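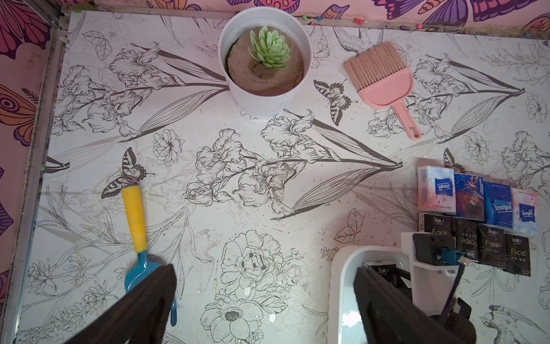 Potting table, wrist view: succulent in the white pot, trowel left, brush right, tissue packs and tray at the right side.

From: Syafiqah Mangundap
To: potting-bench list
Date: December 2021
Subject: Re: Bench 3 hours after the arm goes live

Hafiz Sembiring wrote:

> Durley wants the arm at bench 3 on the full shift starting in
> January. Before I sign the roster I need to know what the bench
> operator is supposed to do all day. The June notice said "supervise."
> My people read that as standing still for a shift and getting blamed
> when it drops something. Also, does the piece rate still apply?
> Pasaribu says payroll has no code for it.

Hafiz,

Answers in order, then two items for the rest of the list.

1. Duties. The operator sets the table, starts the cycle, checks each finished pot and clears the surface. The arm handles the pot, the trowel and the brush. It does not judge the plant. Rosette centered, soil level against the rim, leaves free of grit: all of that stays with a person, and the reject decision is final at the bench. I have asked for "supervise" to be struck from the notice and replaced with that list.

2. Blame. The Grultetti controller logs grip force and finger position for every pick. A drop is booked to the cell and does not go on anyone's sheet. If a line lead books it otherwise, send me the log and I will have it reversed.

3. Piece rate. No. Bench 3 goes to the hourly rate. The quota of 200 pots per shift was set for hand work and should not be carried over. Pasaribu is correct that there is no payroll code yet. Until there is one, use 524 and write "bench 3" in the remarks field.

Now the table itself. The printed cover with the irises and birds is staying for the time being. Kurkus asked for plain white, on the grounds that black-and-gray line work under the parts makes detection harder. I would like to see numbers before we pay for a new cover. Small specks of soil are a separate matter. You can see them in the picture, mostly at the center and right, and they have to be brushed off between batches. Please put that in the operator's time as real work. On the old sheet it was counted as zero.

Trowel goes on the left with the yellow handle away from the arm. Brush goes right of the pot, bristles pointing in. Tissue packs stay in their two rows, with the tray below them. The black packs can face either way, the pick does not depend on the lettering. Keep the cable from the blue connector clear of the tray.

Open items:

Training. I have 4 hours per operator in the plan. Two of your people told me they want to be able to re-teach a pick position themselves and not wait for the technician. I agree – the wait is the worst part of the job on the other cells, and it teaches people to stop looking at the machine. That needs a second session, which I have not been given.

Rotation. I am proposing that no one stays at bench 3 for more than half a shift. Hand potting is a skill and it goes away without practice. Durley has not replied.

Send me corrections before the roster is printed. I would also like to hear from the hand benches, who will be getting the rejects.

Syafiqah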